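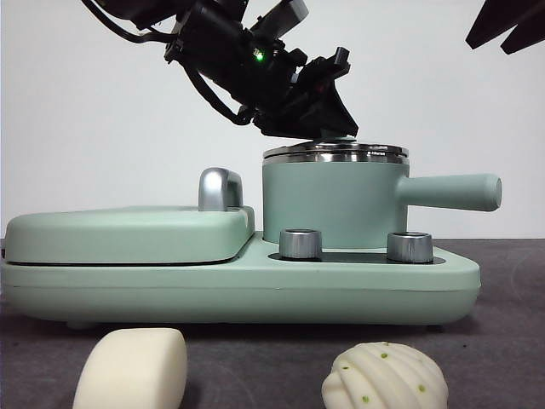

Tamsin Ormsby

3.2. Les appareils combinés et la préparation du petit déjeuner

La question de l'encombrement revient dans la quasi-totalité des entretiens menés auprès des occupants de la résidence Flurska. Les kitchenettes y ont été livrées avec un plan de travail de 698 mm de longueur utile, évier non compris, et une profondeur de 600 mm. Sur une telle surface, la juxtaposition d'un grille-pain, d'une plaque et d'une bouilloire oblige à ranger l'un des appareils dès que l'on souhaite se servir d'une planche à découper. Plusieurs ménages ont donc opté pour une solution unique, désignée dans la suite du texte par l'expression « appareil combiné ».

L'exemplaire de la figure 1 relève de cette catégorie. Il réunit sur une même base un gril à couvercle, du type employé pour les sandwichs, et un emplacement en creux destiné à un petit récipient cylindrique muni d'un long manche. L'ensemble est d'un vert menthe pâle, repris sur le récipient comme sur son manche, tandis que le couvercle du récipient est en acier inoxydable.

Figure 1. Appareil combiné pour le petit déjeuner : gril fermé à gauche, récipient couvert à droite, deux boutons de commande en façade.

L'intérêt de l'objet pour notre propos tient à la distribution des gestes qu'il impose. Le gril s'ouvre et se ferme par une poignée arquée, d'aspect chromé, placée vers l'extrémité droite du couvercle ; le récipient se saisit par un manche horizontal qui dépasse le bord de la base. Ces deux prises n'appellent ni la même posture ni le même dégagement. La seconde réclame un espace libre sur la droite de l'appareil, contrainte que les plans d'aménagement établis par Pleltero n'avaient pas prévue. Dans les logements où l'évier se trouve de ce côté, le manche surplombe la cuve ou vient buter contre le robinet. Les occupants concernés font alors pivoter l'appareil d'un quart de tour, ce qui reporte les commandes face au mur latéral.

La position de ces commandes mérite elle aussi l'attention. Les deux boutons argentés sont groupés sur un panneau sombre, devant le récipient, et la partie gauche n'en reçoit aucun. Ormsby et Le Roux (2019) ont décrit une difficulté voisine à propos des tables de cuisson : lorsque la disposition des boutons ne reproduit pas celle des foyers, l'utilisateur s'en remet à la mémoire, parfois à un repère qu'il ajoute lui-même. Nous avons relevé de tels repères – pastilles de couleur, trait de vernis à ongles – dans 13 logements. Une participante a déclaré régler « toujours les deux à la fois, pour être tranquille », pratique dont les conséquences sur la cuisson n'ont pas été évaluées.

Le nettoyage constitue le dernier point abordé au cours des entretiens. Le récipient est généralement lavé après chaque usage, avec son couvercle. Le gril l'est moins souvent, et la fente qui sépare le couvercle du corps inférieur est citée comme la zone la plus pénible à essuyer. Les enquêtés qui préparent surtout des œufs ou du porridge laissent le gril fermé pendant des semaines et y posent volontiers un torchon plié, voire la boîte à pain. L'appareil acheté pour libérer le plan de travail devient alors lui-même un support de rangement. Cosgrove parle à ce sujet de « surface de second rang », notion que nous reprenons à la section 4 pour l'analyse des relevés effectués en août dans les logements du second bâtiment.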